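3.2 白色天板に残るマーカー汚れの分類

本節では、共用机の白い天板に付いたマーカー汚れをどう呼び分けたかを述べる。前節の利用者調査では、自由記述3,053件のうち432件が机の汚れに触れていた。多いのは食べこぼしでも埃でもなく筆記具の跡。とくに「拭いたのに灰色っぽい」「消したはずが点が残る」という書き方が目立つ。汚れが落ちた、落ちないの二択では記録しきれない。そこで残り方の方を細かく見ることにした。

予備観察の段階では、記録者ごとに用語がばらばらだった。同じ跡を「線」と書く人、「カス」と書く人、何も書かない人。Katayamaのメモ(未公刊)では当初7種の呼び名が並んでいたが、重複が多く、最終的に線状残留、点状残留、面状のくすみ、の三つにまとめた。Takagi方式の評価表は光沢のある板を前提にしているため、そのままでは使いにくい。艶のない面だと薄い跡の縁がはっきりせず、縁の長さを測る項目がほぼ空欄になってしまう。

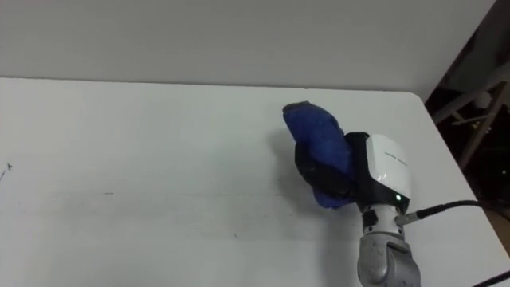

線状残留は、もとの筆跡の向きがまだ読み取れるものを指す。途切れていてもよい。短い破線がいくつか同じ方向に並んでいれば一本と数える。ここは記録者間で最も揉めた箇所で、Killbridgeの手引きでは切れ目ごとに別の線と見なすが、それだと半分消えた線のほうが手つかずの線より本数が増え、汚れがひどく見える。本稿では採用しない。

点状残留は向きを持たない小さな跡。筆圧のかかった始点や終点に由来するものが多いと考えられるが、板に元からある傷や染みと区別がつかない場合もあり、その場合は「不明点」として別欄に書く。線の延長上にあるかどうかも一応メモする(集計には使っていない)。

面状のくすみは、インクが薄く伸びて広がったもの。擦った範囲にだけ現れ、帯のような形になりやすい。近くで見るほど分かりにくく、少し離れて斜めから見たほうが境目をつかみやすい。記録者には椅子に座った位置と立った位置の両方から見るよう頼んだ。
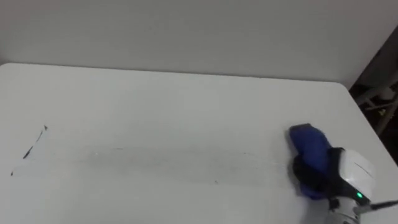 図4 線状残留と面状のくすみが同じ天板に見られる例。左に途切れた斜めの線、中央に灰色の帯。

図4のように、三分類は排他的ではない。一枚の天板に二つ以上が同居するのがむしろ普通で、くすみの内側に短い線や点が埋もれていることもある。この場合は外側のくすみを先に書き、内側の跡を括弧に入れて添えた。順番を逆にすると、あとで読み返したときに位置関係がわからなくなる。実際、最初の2回分の記録はこの理由で書き直している。

照明の影響も小さくない。壁際の机では天板の奥に影が落ち、薄いくすみと紛れやすい。白い壁と白い天板の組合わせは特に厄介。影かくすみか迷ったら手をかざして影の形が変わるか見る、という程度の対処しかできなかった。Horimdaleの明度見本も試したが、もっとも淡い段よりさらに薄い跡がかなりあり、途中で使うのをやめた。 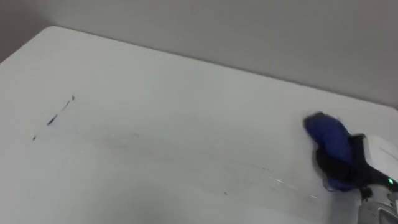 濃さの評価は三段階とした。「濃い」は立った位置からすぐ見つかるもの、「中」は言われれば分かるもの、「薄い」は角度を変えてようやく見えるもの。主観的な基準であることは承知している。ただ、机を使う人が気にするかどうかという本調査の関心からすれば、反射率の数値より近いところを見ているはずである。濃い点が一つある机と、薄いくすみが広くある机のどちらが嫌われるか。これは4章で扱う。

なお拭き取りに使う用具は統一していない。布の折り方も人により異なり、丸めて押しつける者、平らに畳んで広い面で擦る者がいる。丸めた布は力が一点に集まりやすいと予想されるが、残り方との対応は今回のデータからは言えない。Grerik式の手順書では畳み方まで指定しているものの、日常の片付けでそこまでする人はまずいないだろう。むしろばらつきをそのまま拾うのがねらいである。
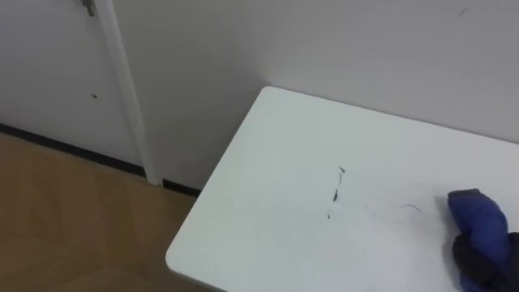

図5 机の中央付近に残る濃い筆跡と、周囲の薄い灰色のくすみ。右端に青い布。

図5の筆跡は濃さ「濃い」、周囲は「薄い」に当たる。細い曲線は線状残留に含めた。曲線を別分類とする案もあったが、該当例が少なく見送り。小さな点のような跡については、直近の線と一続きだったかどうか判断できないので、点状残留として単独で記載してある。

記録用紙の書式と記入例は付録Bにまとめた。一部、旧い呼び名のままの欄が残っているが、「にじみ」は面状のくすみ、「欠け線」は線状残留とと読み替えてほしい。分類の一致度の算出は次節。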